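Flukon robotics club - progress report, February

Hello from all of us at Matgate. I'll keep this fairly short, as the last one ran to four pages and I suspect you skipped to the money!

The money first, then. We've spent £471 of the £954 grant, mostly on fingertips, cable and a second power supply (the first was borrowed and had to go back). Nothing big is planned before Easter, so we should stay well inside the total.

We've got 19 students coming now, up from the autumn, and they've moved on from wooden blocks to soft things. Blocks were getting too easy. Bags are horrible - they change shape every time you touch them, and the students love that.
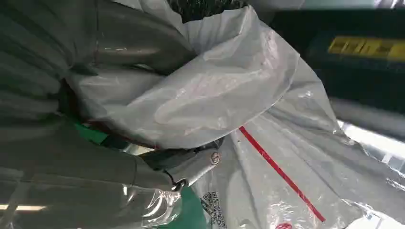 The gripper holding a plastic bag, gathered up in a thick fold.

The bag group has logged 65 tries so far and writes up each one, good or bad. Their best idea has been to go for a bunched bit of plastic and leave the flat parts alone. Shiny film still confuses the software, and the Year 10s are testing different lamp positions to see if that helps. I'm not promising anything there.

Next up is the Clinora challenge, where teams have to sort mixed packaging against the clock. We've entered two teams. Could you let me know whether the coach can come out of the grant, or if I need to ask the school?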